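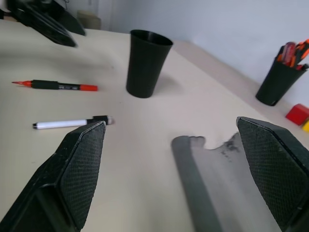

According to a reply from Idahosa on the earlier thread, a gripper that opens by itself should be treated as a safety fault until the cause is known. I would welcome further advice on that point.

Vetville Workshop
Our two-arm station sorts markers into a cup. In August one gripper began to release its marker partway through the lift. It has now happened in 5 of 40 cycles. No alarm is recorded, and the controller reports the gripper as closed. May we continue to run while we investigate?

Vurnmont Support Desk
Please stop the station and lock out the power before anyone reaches between the arms. A gripper that reports closed while it is open cannot be trusted – the same error could hide an unexpected movement. Inspect the finger cable where it bends at the wrist, and reseat the connector at both ends. We had this fault on a unit after 14 months of service, and the cause was a broken wire inside an undamaged jacket. Test at reduced speed before returning to normal use.

Ellness
Clean the pads. Ours were slipping and it was only dust.

Vetville Workshop
The station has been locked out. The pads were cleaned first, with no change. A replacement cable is on order.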